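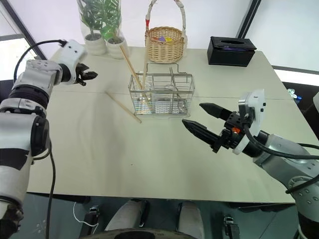

Tabletop Sorting and Tidying: Progress Report to the Tavares Fund
Submitted by the Project Office, Floltolstead
December

This report covers the second period of the grant. The work concerns how small household items are put away on a shared table, and which containers make the task easier.

Progress to date
The Floltolstead room is now fully fitted out. The table layout agreed at the last review has been adopted: a wire rack in the centre, a wicker basket with a tall handle behind it, a black tissue box towards the far right corner and two potted plants on the left. The plants were requested by the Revville office and have been kept, as they give the table the look of an ordinary home.

The rack has proved the most useful container. Its open bars allow the contents to be checked without lifting anything out. Long items remain difficult. The light wooden sticks stand well above the rail when placed upright, and they lean outwards unless the compartment is already well filled. Written guidance on the order of filling has been revised accordingly – long items are now placed last.

Expenditure
Of the 2,000 allotted for furnishings and containers, 343 remains unspent. We ask that this sum be carried forward. Delivery charges from Jorkach were nearly double the estimate, and the difference was met from the general budget.

Matters outstanding
Two of the 7 agreed layouts have still to be tried. Both use a deeper basket, which Jorkach has on order. The Revville office has also asked for a shorter version of the guidance, and a draft will be sent to the Fund with the next report.

Contact: Project Office, Floltolstead | © Floltolstead Project Office | Back to top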